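Plultine hand-held gripper pair: review after one budget cycle
Posted 1/20/23 by Oksana Marchuk

We bought 4 pairs in July to record pick-and-place work by hand before committing to arms. This review is for anyone putting together a similar purchase request. It covers the Plultine set as delivered, ordered through Clordale, with no accessories beyond the wrist straps.

Cost first. The grippers were the smaller part of the spend. Tables, floor rails, stands, curtains and lighting took 69 percent of the station budget, and our original plan had allowed for less than half of that. Suha Hamdan redid the sheet before the second station and now lists the furniture ahead of the electronics. I would do the same.

Delivery took 11 days. One unit arrived with a loose trigger and was replaced under warranty - no argument, but we paid return shipping. Spare finger pads are sold only in full sets, so put one set per pair in the first order.

Weight is acceptable for short sessions. Fadi Qudah stops at 77 minutes and changes operators. The trigger spring is stiffer than on the Odasura unit we had on loan, and small hands will notice.
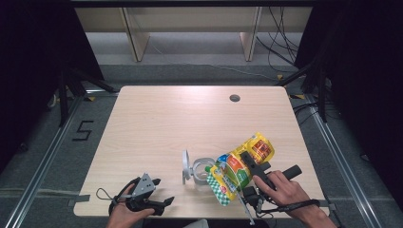

Grip range is the main thing to check before signing a quote. Plultine gives a maximum opening and says little about soft goods, so test with your own stock. A glossy snack pouch is a fair trial: the yellow one in the right gripper is held at a tilt just clear of the tabletop, next to a clear and white plastic cup holder that asks for a different approach altogether. Budget for a mixed bin of such items, and for replacing them.

Floor marking costs almost nothing and should still be a line in the plan. Tape for table positions and station numbers gets left off, then bought at retail.

Faults: the manual is thin, the carrying case does not fit a pair with straps attached, and the quote form has no field for spares.

Rating: 4 out of 5 for the hardware, 3 for the ordering process. We will buy again for the next two stations.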